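March, towel bench, started 2:10 p.m.

Task for the Hakitz set is cloth flattening and folding, two hands, demonstrated with the hand-held grippers. Start state is a towel dropped in a heap, end state is a folded panel squared up to the front of the board. Target for the afternoon was 19 usable runs. Got 12, then stopped to sort out the grasp problem below.

Most of the lost runs fail in the same place. The operator closes on a corner, lifts, and the cloth stays on the board. In the gripper camera stream the pads look closed on the edge, but they are closed on each other with the cloth just under or beside them. Thick cloth with a rounded corner is the worst case, as the corner gives no flat lip to get a pad under. 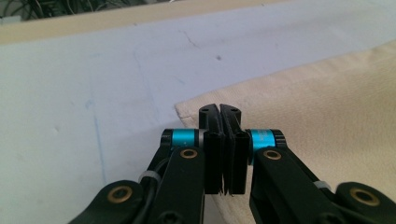
The width signal doesn't separate the two cases well. A real pinch on one layer reads within noise of an empty close. On two layers the gap is clear. For now the label has to come from the video, and I don't want to train on width alone until the zero has been redone on both units.

Changes to the demonstration procedure:

- Approach the corner low, pads open, near pad sliding along the board. No straight-down pinches.
- Close, hold for 3 seconds, then lift. The hold gives the segmenter a clean break.
- If the lift comes up empty, open fully and go again in the same run. Mark the run "retry," don't delete it. Durrani's policy code can use recoveries if they are tagged.
- One hand works the heap while the other waits open over the board, clear of the cloth. Crossing the hands hides the marker plates from each other and the pose track jumps.

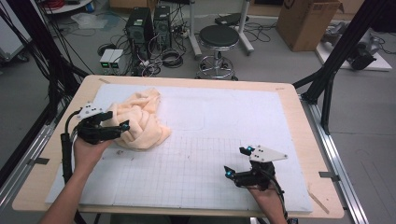

## Fold stage

Folding goes better than flattening. Once the towel is a panel, the bottom corners are easy to reach and the grasp is on several layers, so the slip problem mostly goes away. Both hands should take hold before either one moves. When one hand leads, the front edge skews and the next fold inherits the error.

Wrist angle matters more than expected. The Gelleo arms can't reach the flat wrist pose a person falls into near the front of the table. Run 2703 looks fine on video and fails on replay with a joint limit on the right arm. Keep the wrists up and the elbows out, even though it is slower. 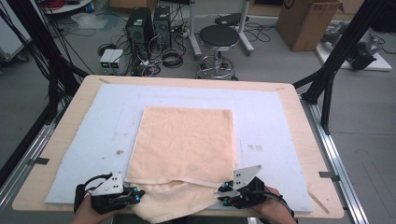

Replay check on the fold stage only: open loop, no cloth, half speed. Paths are smooth apart from a small step at each regrasp, which I put down to the time offset between the head view and the gripper streams. Measured it by tapping the pads together at the start of a run and lining up the frames. Offset is constant within a run but changes after a restart, so the tap goes into the start of every run from here on.

Open items:

- Redo width zero, left and right, pads clean.
- Add the "retry" tag to the Flollness logger menu. Typing it as a comment is error-prone.
- Joint limit check at record time. Even a beep would do.
- Repeat flattening with the low approach and compare empty closes against today.

Data copied to the lab drive, raw streams kept. Logger off at 5:40.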